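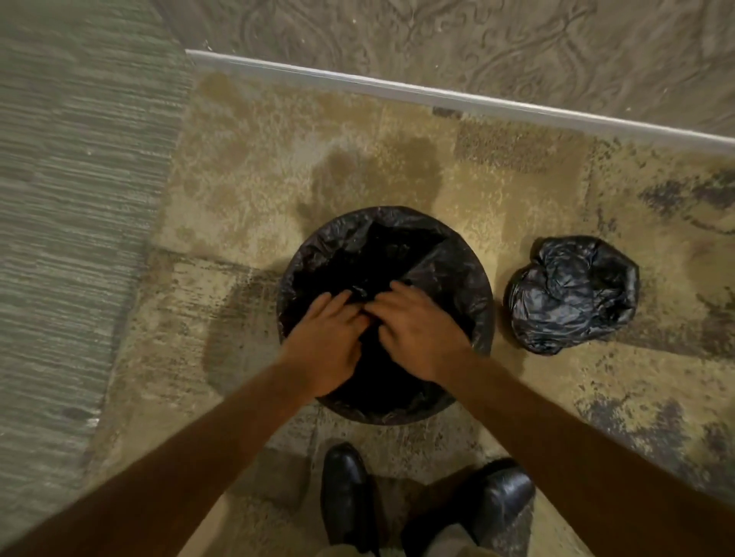

Fig. 2 Fitting a black liner in a round bin.

Papercraft > Course Books > Chapter 2
Home | Chapters | Templates | Glossary | Contact

Chapter 2: Folding and Scoring Card
Malsha Mondal

By the end of this chapter – score a clean line, fold along the grain, make a plain card base and a simple gatefold. Adhesives come later, leave the glue in the drawer for now.

Grain first. Most beginners skip it, then wonder why the fold cracks. Card has a direction, same as wood. Bend the sheet gently one way, dont crease it, then the other. One way gives easily. That's with the grain, and your main fold should run that way wherever you can manage it. Pencil a small arrow on the back. Offcuts too.

Weight next. Thin paper folds by hand, no scoring. Heavier card needs a scored line or the surface breaks up, worst on dark colours with a white core. For the exercises we use Mendico plain white, sold in packs of 20. Any smooth card will do. Textured stuff is harder, save it.

Tools for this chapter:
Metal ruler
Bone folder
Scoring board (we used the Caveo, a ruler and an empty biro are fine)
Cutting mat
Craft knife, fresh blade

Scoring. Ruler down, firm hand, bone folder along the edge. Two light strokes, not one heavy one – heavy tears the fibres. The groove goes on the outside of the fold, the raised ridge ends up inside. Feels backwards. Do it on scrap until it doesn't.

Folding. Line up the corners before you press anything. Hold them, then work the crease from the middle outwards with the flat of the bone folder. If the surface goes shiny, lay a bit of scrap paper over the top next time.

Gatefold. Two flaps meeting in the middle. Measure the full width, score at one quarter and again at three quarters. Flaps overlap? Shave a sliver off one of them, less than you think. The Jemamance template on page 124 has the lines marked allready.

Key words: grain, core, score, ridge, gatefold.

Exercise 2.1 – Cut two strips from one sheet, one along the grain and one across. Fold both without scoring. Stick them in your notebook and write a line on each.

Comments (2) | Shares 70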